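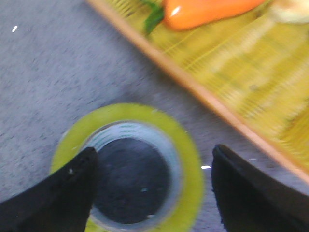
Gripper open over a roll of tape, wrist view.

The case for hand-guided teaching is usually made on cost. Moving a gripper through a task by hand needs no second arm, no headset and no operator training beyond an afternoon. At Enari we recorded 300 demonstrations this way before May, and I still think we chose the wrong method for half of them.

A person guiding the fingers directly looks at the table, with both eyes, from standing height. The policy gets the camera views and nothing else. Johanna Steiner reviewed our rejected episodes and found 43 in which the demonstrator had corrected for something no camera showed.

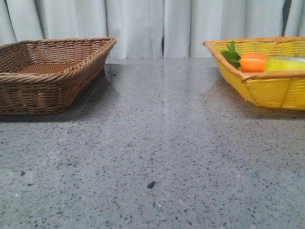 Remote control removes that advantage if the operator works only from the recorded views. It is slower, and new operators dislike it. Transfers between two baskets took our group up to 4 times as long. Andri Wieser regards that as wasted labor. I regard it as a measurement: where the operator hesitates, the views are poor, and the camera should be moved before anyone records more.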